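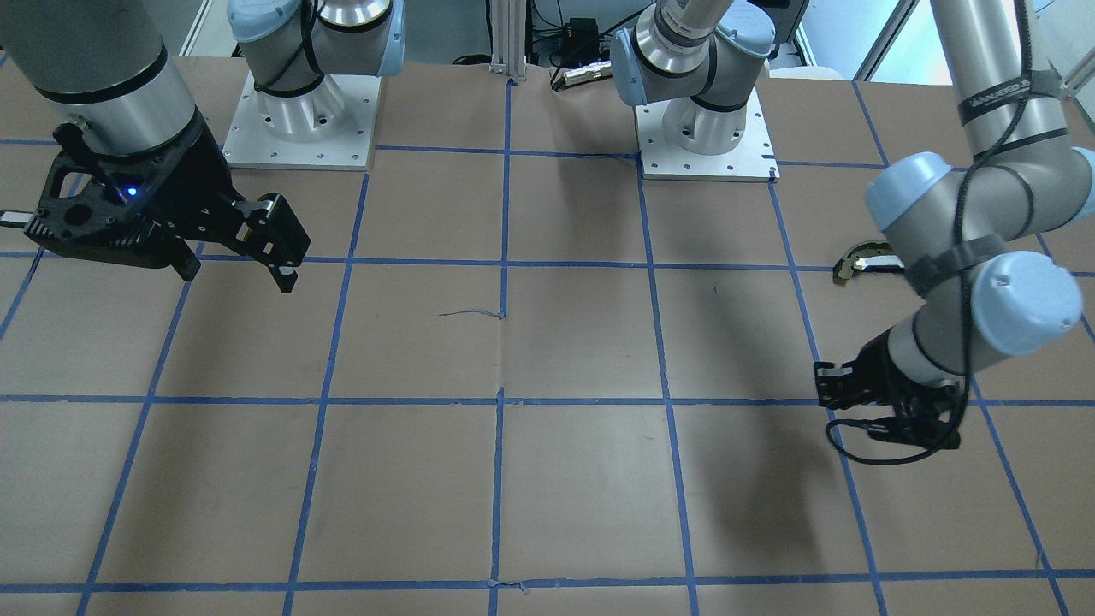

The two-arm table at Bavbridge. Both grippers are over the tape grid.

Build the replay tool before the planner

Most small groups that put two arms on one table write the software in the same order. First they get the arms to move. Then they pick a motion planner, or write one. Then they add perception so the planner has something to aim at. Then, when things go wrong often enough to be annoying, somebody writes a script that dumps the joint angles to a file. I think that order is backward, and I think it costs more time than any choice of planner or camera.

I work on the software for the table at Bavbridge. It has two arms mounted at the back edge, brown paper on top, and blue tape that splits the paper into squares. The planner is called Girico. It is our own code, and it's not special. It samples paths for each arm, checks them against a model of both arms, and gives one arm the right of way when they want the same space. For most of its first year, when a run failed, we changed Girico. We changed the sampling, the safety margin, the cost on wrist turns and the rule for who goes first. Some of those changes helped. For many of them I can't say, and that is the problem I want to write about.

In November we stopped adding features and wrote a recorder with a viewer. We named it Dranora. It saves every message between the parts of the system, with the time each message was made and the time it was received. The viewer lets you drag a slider and see what the planner believed next to what the camera saw. There is very little clever code in it. The hard part was agreeing to stop other work while it got written.

After that we recorded 400 runs with the planner left alone. 90 of them failed. I had expected to spend the next weeks reading planner code. Instead, most of the failures had been settled before the planner was called. The planner had been given an old pose, or a pose in the wrong frame, or a list of parts with one part listed twice. It then made a perfectly good plan for a table that did not exist.

The old pose was the most common one. Our part detector takes longer when an arm is in view, and an arm is nearly always in view. By the time a part's position reached the planner, it could be older than the arm position it was being compared with. Both numbers were right for their own moment. Put together they were wrong. You can't find that by reading either piece of code, and you can't find it from a printout of joint angles. You find it by seeing both times on one line.
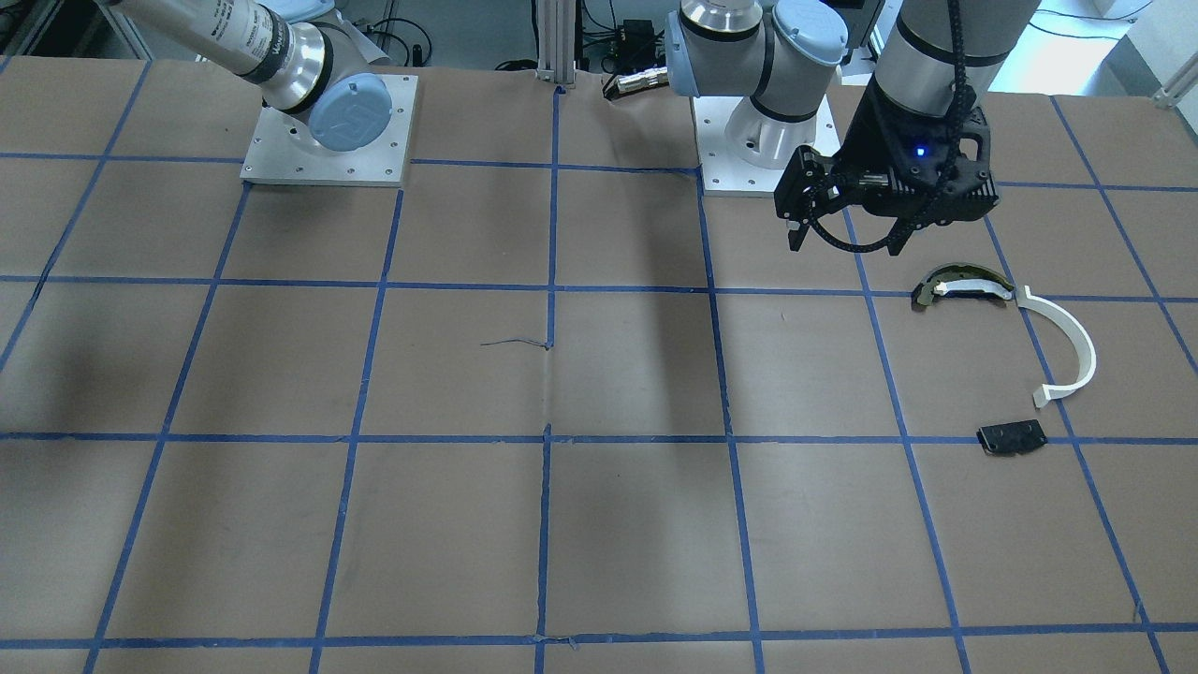

The left arm's gripper with three parts on the paper nearby. The arm's shadow runs across the middle of the table.

Shadows were another. The shadow of an arm on brown paper is broad and soft, and it moves with the arm. A dark part that sits in it loses much of its outline. Our detector's confidence would drop, the tracker would let go of the part, and a moment later it would pick the part up again under a new number. Girico then had two entries for one part, and it kept a safe distance from both. From the outside this looked like a planner that was too timid, and we had once lowered the safety margin to cure it. I would like that week back.

There is a fair argument against all this. A good engineer, people say, would have put timestamps in from the start, used the tracker properly and written tests. Then you would not need a large recorder. I agree about the timestamps. I don't agree about the tests. Tests check the cases you thought of. We had tests for the tracker, and they passed, because we had written them with clean pictures of parts on plain paper. The recorder was where we got the cases we had not thought of, and those recordings are now most of our test set. I don't know another cheap source of them.

A second argument is that learned control makes this kind of work out of date. If one network takes in camera images and puts out motion, there are no messages between perception and planning to record. I hear this often from people who have not had to fix such a system on a real table. The network still gets images with some delay. It still gets joint readings from a different clock. If those two are out of step in the training data, it learns the offset, and it will work until somebody swaps a network switch. You have fewer places to look, and you need the recording more.

The third argument is about cost, and I take it most seriously. A recorder that saves everything uses a lot of disk and some processor time, and on a small computer it can change the timing you are trying to measure. We saw this ourselves. The first version of Dranora wrote to the same disk the detector loaded its model from, and it caused a stall we then spent an afternoon studying. Moving it to its own disk fixed that. My answer is to plan for the load from day one, while there is still room. Adding it later to a machine that is already full is much harder.

The tape grid deserves a paragraph because it shows what I mean by tooling. People who visit tend to ask which algorithm uses it. None does. We use it to talk. Each square has a row and a column in the viewer, so a bug report can say that the left arm stopped over a certain square, and anyone can go to that point on the table and in the recording. Before that our reports said things like "near the middle, a bit right," and two people could spend a while talking about different spots.

The grid has its own limits. For a short time we let the software sort parts by square, which was a mistake. Parts don't care about tape. A large curved part can lie across a line, and then its center is in one square and an end is in another, and which square it belongs to depends on a few millimeters of noise. In the recordings you could see the label flip back and forth while the part lay still. We took squares out of the code and kept them for people.
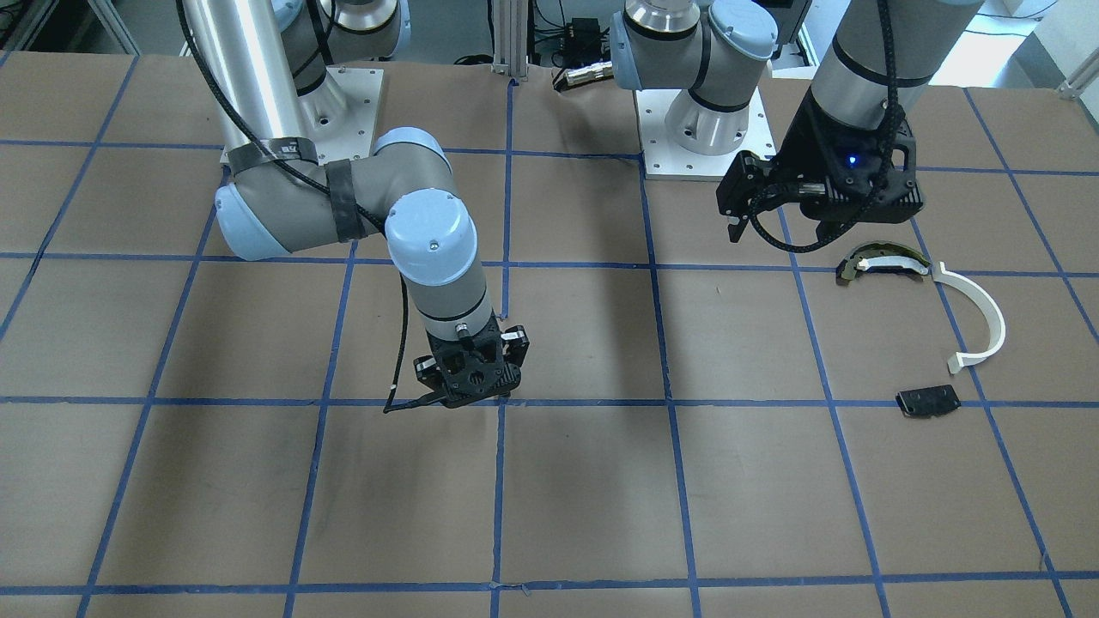

Both grippers above the table. The white arc at the right lies across a tape line.

I don't want to claim the planner is blameless. Some of the failures were Girico's own, and they were interesting. Its model of each arm is made of rigid shapes, and the cables are not in it. A cable that loops below the wrist takes up real space, and the size of the loop depends on the last few turns of the wrist. Girico would plan the other gripper through that space without complaint. It also had a weak rule for two arms that both want the center. Each would back off, wait the same time and try again. Seen at full speed it looked as if they were thinking. In the viewer it was two counters with the same value.

Those were good bugs to have. We fixed the second by giving one arm a longer wait, and for the first we put a fat cylinder around each wrist, which is crude and has held up fine. Both fixes were small once we knew where to look, and neither would have come from another month of tuning the sampler.

The group at Orellana runs a similar table, and we traded recordings with them for a while. Their planner is better than ours by any measure I would pick. Their failures looked much like ours did: old poses, doubled parts, a camera frame that had been off by a small angle for longer than anyone wanted to work out. I take that as some support for my view, though it is only one other table.

My advice to a group starting out is to use the plainest planner you can get, even one that moves a single arm at a time, and put the saved weeks into recording and replay. Give every message two times, when it was made and when it arrived. Make the viewer good enough that you open it before you open the code. Keep the failed runs with a one-line note on each. We still have planner work on our list, including a proper cable model, and it will go faster now that there is something to check it against.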